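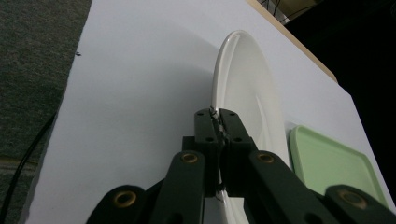

22/01/2024 – glaze stain test, second round

Plates back from Trurnville. Same white stoneware body as the June batch, same clear glaze, but fired with a slower cool. Aim is still to find out why metal marks from cutlery will not wash off.

Method: 50 strokes with a steel knife, fixed weight of 300 g on the blade, then wipe with a damp cloth. Anything left gets Tander paste, 30 seconds, rinse, dry, check under the side lamp.

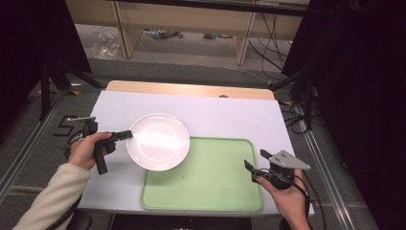
Slow-cooled pieces mark less. Gray lines come off with the cloth except near the rim, where the glaze is thinner. The fast-cooled controls still need the paste, and 2 of them hold a faint line after it. Under the loupe the controls look slightly pitted. Could be gas from the body – Pandey clay has always been a bit dirty.

Vavent frit not tried yet. The bag is open and has clumped, so sieve before weighing.

To do:
– repeat with the blade turned over
– measure glaze thickness at rim and center
– ask Trurnville for the full cooling log, theirs stops at the hold
– new cloths, the old ones are shedding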